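Home What we do Take part Past projects Recipes Contact

We use cookies to remember your settings and to see which pages get read. Accept all / Manage choices

Wanted: people who make pickles, or would like to start

5 August 2025
By Oleksandra Moroz

The Trikis Pickle Project is looking for 29 households to make, keep, taste and write about pickled vegetables with us this autumn and winter. You can be somebody who has filled the same crock every year since you left home, or somebody who has never salted a cabbage in your life. We want a good mix, and last year the beginners wrote some of our favourite notes!

We are a small group of cooks and growers who got interested in one question: how does the same simple pickle change from one kitchen to the next? Give ten people the same cabbage, the same salt and the same page of instructions and you get ten different jars. One is sour in a week, another is still sweet and squeaky after three. Some of that is down to warmth, some to how finely people cut, some to how hard they press it down. A lot of it we can't explain yet, and we would love to get a bit closer.

Last year's call brought in 383 replies, far more than we had places for, and the households who took part sent us notes on more than 294 jars. Kavinda Sikder has been reading through them all summer and putting them into order. His working list of words people used for "sour" now fills two sides of paper (sharp, bright, lemony, fizzy, "like licking a gate"). The write-up will be free for anybody to read, and a printed copy goes to every household.

What you would be doing

The project starts in October and runs until the end of February. Over that time you would make four pickles. The first is plain sauerkraut, the same for everyone. The second is carrots in brine, with or without garlic. For the third you choose from a list of six that Melaniia Zakharchenko has put together, including beetroot, cauliflower with mustard seed, and whole small tomatoes if you can still get hold of green ones. The fourth is entirely up to you. We had a marvellous swede last year, and a turnip and chilli jar that I have made four times since.

For each jar we ask you to keep a short diary. You taste it on set days, write down what you notice and give it a mark for sourness, crunch and saltiness. It takes ten minutes or so once you have the hang of it. Some people write two words and some write a page, and both are useful to us. If you'd like to draw instead of write, do! Last year's drawings of bubbles were a joy.

You would also join three group calls, in the evening, to compare jars and ask questions. They are friendly and a bit chaotic. Ryota Uchida runs them, and he'll have his own pickles on the table, usually the rice bran ones his aunt taught him to make, which need stirring by hand every day. He is happy to talk about those for as long as you let him.

At the end there is a tasting day at the Kustatano hall, where everyone brings a jar of their fourth pickle. Bread, cheese, boiled potatoes and tea are provided. You may bring a guest. We can pay towards travel if the cost would stop you coming, so please say so on the form.

What we send you

Every household gets a box before the start, with four glass jars, lids, glass weights to keep the vegetables under the brine, a bag of plain sea salt, a small thermometer, labels, a pencil and the printed diary. The jars are yours to keep. You buy your own vegetables, and we send a voucher towards them after each batch of notes comes in. Nobody has to buy organic or go anywhere special. The market, the corner shop and the allotment are all fine, but please write down which it was.

You will also have a named person to ring or write to. For most people that will be Antonina Pylypenko, who ran the pickle counter at the Ostapchuk deli for many years and has seen every odd thing a jar can do. White film on top, pink brine, garlic turning blue: she can tell you which of these is harmless and which means the compost heap. If a jar goes wrong, tell us about it. A failed jar with a decent diary is worth just as much to the project as a perfect one.

Who can take part

You need to be 18 or over, though children are welcome to help with the squashing and very often have the best noses. You should have somewhere out of direct sun where a jar can stand for a few weeks, and room in a fridge for up to four jars later on. You need to be at home most of the time between October and February. A week or so away is no trouble, but a month would leave too big a gap in the diary.

Shared houses count as one household, and so does a person living alone. We would be especially pleased to hear from people in flats with no garden, people who work nights, and anyone who grew up with a pickle we have not got on our list. Last year we had plenty of cabbage from colder places and very little from anywhere else, and we know we are missing a great deal.

These are salty foods. If you have been told to cut down on salt, or if you have a health condition or take medicine that means you should be careful with fermented food, please check with your doctor or pharmacist before you apply. You don't have to share the details with us.

Diaries can be kept in English, Ukrainian, Japanese or Bengali, as we have readers for all of those. If you would like to write in another language, ask, and we will see who we can find.

How to apply

Fill in the short form on the Take part page, or write to us at Trikis Pickle Project, Plasum House, and we will post you a paper one. We ask for your name, where you live, who is in the household, how much pickling you have done before (none is a good answer) and a few lines about a pickle you remember. It needn't be one you liked. One of last year's best entries was about a school dinner beetroot and contained no kind words at all.

The form closes at the end of August. We will read every one, then choose so that we get a spread of old hands and beginners, warm kitchens and cold ones, town and country. Everybody gets an answer by the middle of September. If we can't fit you in, we'll still send you the instructions and the tasting sheets, so you can pickle along at home, and you will be very welcome on the group calls.

Questions about dates, travel or access at the hall should come to me. Questions about salt should go to Antonina, who has opinions.

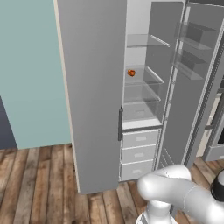

Once a pickle tastes the way you like it, moving it somewhere cold slows it down, and from then on we ask for just one tasting a fortnight. Put the date of the move on the label as well as in the diary. Any fridge that keeps its cold will do, tall or tiny. If yours has see-through shelves one above another, like the grey one shown, you'll find it easier to spot a jar that has been pushed to the back. Keep all four together if you can, on the same shelf, and note down which shelf it is, as the top and bottom of a fridge can be quite different. The thermometer in your box can stay beside the jars all winter. Leave the lids closed but not screwed down hard, and stand them on a saucer for the first few days, especially the beetroot.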